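Reading the City Backwards: Setting and Structure in "The Gorkero Letters"
Student project report, Contemporary Fiction
Tharindu Bandara
Mar 27, 2020

1. Aim

The project looked at how one novel handles two time periods. "The Gorkero Letters" follows Anil Weerasinghe, a repair technician who finds old family letters saved on a customer's hard drive, and his grandmother, who wrote them before she left the port town of Dodico. I wanted to find out how much of the book belongs to each character, and whether the setting changes when the narrator does.

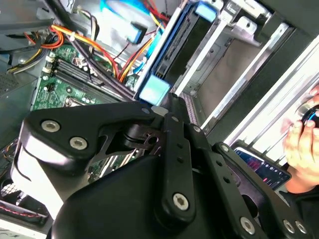 Figure 1. Gripper and open desktop computer case.

2. Method

I read the novel twice. On the second reading I marked each chapter by narrator, place and season. The book has 40 chapters in 3 parts. I also kept a list of every passage where a letter is quoted in full. Short quotations of a line or less were left out, as they were hard to tell apart from Anil's own memory of the text.

3. Results

Part One is nearly all Anil. His chapters are short and stay inside the shop, with only a few trips outside. The grandmother has six chapters in Part One, all set in October, and they are the longest in the book. In Part Two the narrators alternate strictly. Part Three drops the chapter headings that give the narrator's name, so the reader has to work it out from the details of work and weather.

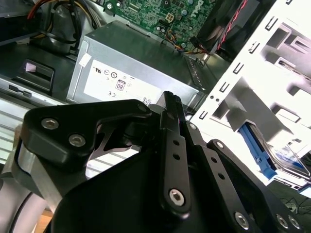
Figure 2. Open chassis of a desktop computer, with the gripper in front.

I marked 833 sentences that name a place. Dodico comes up far more often than the city where Anil lives, even in chapters he narrates. The city is mostly called "here." I had not noticed this on the first reading, and it changed my view of Part One, which I had thought of as the modern half of the story.

4. Discussion

The letters are the weakest part of the method. Two of them appear twice with different wording, and I counted both versions.
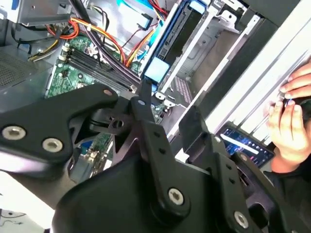
The second version of the harbor letter leaves out the brother, and Anil does not comment on it. One classmate read this as a mistake by the author. I think it is meant to be seen, as the brother is also missing from the last chapter.

5. Further work

The same marking could be used on the author's earlier novel, "Risix," which has one narrator but moves between three towns. I would mark the seasons in more detail next time, with separate entries for rain.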